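I've had the Prernavwood trays since September and I'm a bit smitten! Ulla Kettunen put me on to them (she swears by hers for beads and screws), so I ordered a set of 4 from Jernance and cleared a space on the worktable.

They're plain, small and easy to wipe, and mine sits nicely flat on the bit of cardboard I keep down to save the surface. Only grumble: the rims are shallow, so washers hop out if you're clumsy like me.

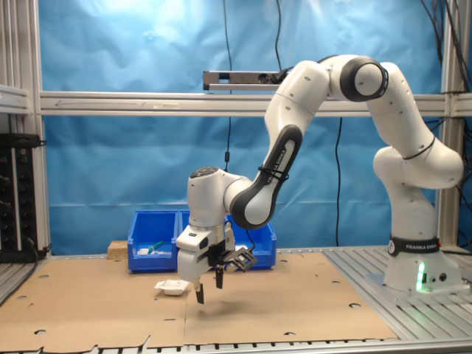

Do the trays slide about on cardboard? Mine stays put unless I knock it with my elbow.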